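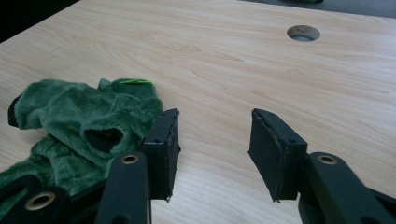
Desk moves at Bindton: what to expect

The move to the second floor of the Bindton building is set for March, and the furniture order has now gone in. Govetti will supply 185 tables and Zistska will handle the packing and transport. Staff on the ground floor go first, followed by the records team and then accounts.

Each person will get 3 crates. Please label them on the short side with your new desk number, which is on the floor plan by the main stairs. Crates without a number will go to the storeroom and may take a day or two to reach you.

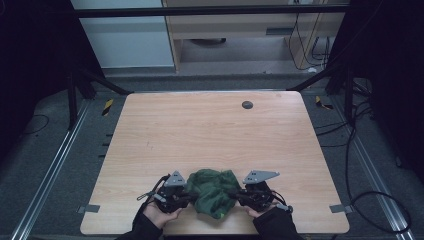 A dark green cloth on one of the light wooden tabletops.

Plants, mugs and framed photos should travel with you and not in the crates. Zistska's insurance does not cover them. Monitors will be moved by the IT desk — leave them plugged in until you are told otherwise.

We had 91 replies to the seating survey. Most people asked for a quieter corner away from the printers, and the plan has been changed to allow for this.
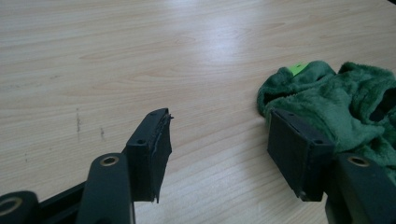 The other common request was for more storage. There will be 5 shared cupboards on the new floor, and keys can be signed out at reception. Zaki, the café downstairs, will keep its usual hours through the move.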